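**For release: October**

**Kindance brings tidying robots to the Gramberg play kitchens, and the staff keep the fun bits**

Hello from Kindance! I'm Märta Bakke, I look after the people side of things here, and I was asked to write this one myself because I've spent most of the autumn in the Gramberg building with the folk whose jobs are changing.

For anyone who hasn't met us, we clean, sort and send out play kitchen sets to nurseries and family centres. We have 276 places on our books at the moment. A set goes out complete, comes back in whatever state the children left it, and then somebody has to go through the lot, bit by bit, and put it right. Until this year that somebody was always a person standing at a bench, and on a busy day the benches at Gramberg get through 1,058 pieces (I've done a shift. My back remembers it).

From this month, the first sorting pass at Gramberg is being handed to robot arms. We call the system Mussa, and it was put together with Grurnach, who did the arms and the software. It picks up the pieces, puts them with their own kind and leaves anything it isn't sure of for one of us.
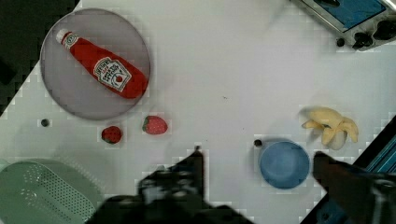

*Mussa at the bench: play food and kitchen pieces on the table, including a soft ketchup bottle on its plate, two strawberries and a partly peeled banana.*

Now, the question I get asked every time I put the kettle on: is anybody losing their job? No. All 15 people on the Gramberg sorting team are staying, on the same pay or better, and that's in writing. What changes is the day itself. The long standing stretches go, the early start moves from six to half past seven, and everyone gets trained to run a bench and to do repairs. Repairs were always the job people fought over, so that's gone down well!

Kamol Phuthong has been on the team longer than I've been at the company, and he was not keen at the beginning. I asked him for a few words and he gave me these: "I thought I'd be stood there babysitting it. Some days I am, a bit. But I go home and I can still lift my arms, and I spent this morning stitching, which I like."

Jamshid Kordestani, who leads the project for Grurnach, spent a good while on the floor before any arm was bolted down, asking people how they tell one small round thing from another. "The team's habits went straight into how Mussa works," he told me. "They still correct it every day, and we still change things when they do."

It's slower than a good human sorter, I should say. Small pieces give it trouble, and soft toys do too. We've planned for that, and the old benches are staying in place through the winter so that orders go out on time either way.

Next on the list is the packing room, though only once the sorting team says it's ready. They get a vote on it, and I'll be counting the slips.

Nurseries and centres don't need to do anything. Your sets will come in the same boxes, on the same rounds, with the same drivers.

**Press visits and questions:** please ask for Märta Bakke at the Kindance office in Gramberg. Mornings are best, and Darnell Van Dusen will show you round if I'm out on the floor.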